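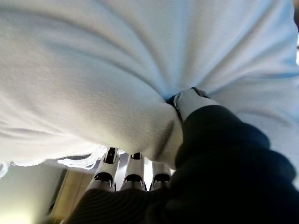

Treton Fleece Blanket, white
Reviewed by Lauri Rantala, 1/31/21

I love this blanket! I bought it for the couch and it keeps ending up on my bed (the couch has gone back to the old knit one). It's fuzzy all over, really soft against your face, and there's enough of it to pull up to my chin with my feet still covered. Folding takes me two tries because it's so big. It has been through the wash twice on cold and came out as fluffy as before, with a bit of lint in the dryer the first time. White does show coffee. I'd still get a second one in April.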